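Monday, October 11, 2021

Shop log, gripper build, back bench

Started with the wrist cable. It had been rubbing on the second clamp again, so I moved the clamp down the forearm and left more slack at the elbow. Ran the arm through its full range by hand with the power off and nothing caught. The old sleeve is worn through in one place. Put tape over it for now, new sleeve is on the list.

Finger motor: Xinyi Fan wanted the current limit lower after last week, when it stalled against the vise and got too hot to touch. Set it to 600 mA in the config and saved that as the default. It still holds a full mug at that setting. If anyone needs more grip for a test, change it in your own copy and leave the shared one alone.

The Luo driver board drops its serial connection if the laptop goes to sleep. I lost a log that way before lunch. Sleep is now off on the bench laptop. Please don't turn it back on.

Calibration took longer than it should have. The zero position for the fingers was off by a hair and they were closing unevenly. I had loosened the wrong set screw – the one nearest the motor is the one that matters, the other only holds the cover. Wrote that on the underside of the cover in marker.

Wrist camera is back on with the short bracket. Focus is fixed, so anything past the fingertips goes a little soft. Good enough for lining up a grasp. I'd like to try the longer bracket, but it hits the Ceria mount when the wrist rolls all the way over, and I don't want to cut that mount until we have a spare.

Afternoon was bags. Rigid things we can do all day, thin clear plastic is where it goes wrong. The plan is to come in low with the fingers nearly closed, push into a fold, then close the rest of the way. Approach speed is 40 mm/s for the last stretch. Faster than that and the film gets shoved ahead of the fingers.

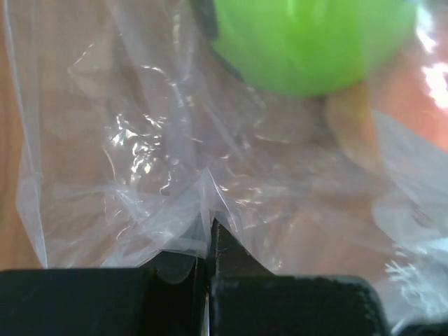
The pointed tip on the one finger is the part I'm least sure of. It gets into a crease well, but I worry about it punching through the thinner bags. Xinyi thinks we should round it off and glue on a strip of rubber. I'd sooner print a second tip and keep both. The file is in the Sunolden folder, and a print takes about 200 minutes on the slow setting.

Glare is the other problem. Wherever the film is crinkled the camera gets hard white spots, and the edge finder treats them as edges. Will try the lamp from the other side, and maybe a sheet of tracing paper over it.

To do:
New cable sleeve
Print the round tip, and a spare pointed one
Move lamp
Ask Brasanex if the rubber strip comes any thinner
Back up the logs before the card fills

Left the arm parked and the supply switched off at the wall.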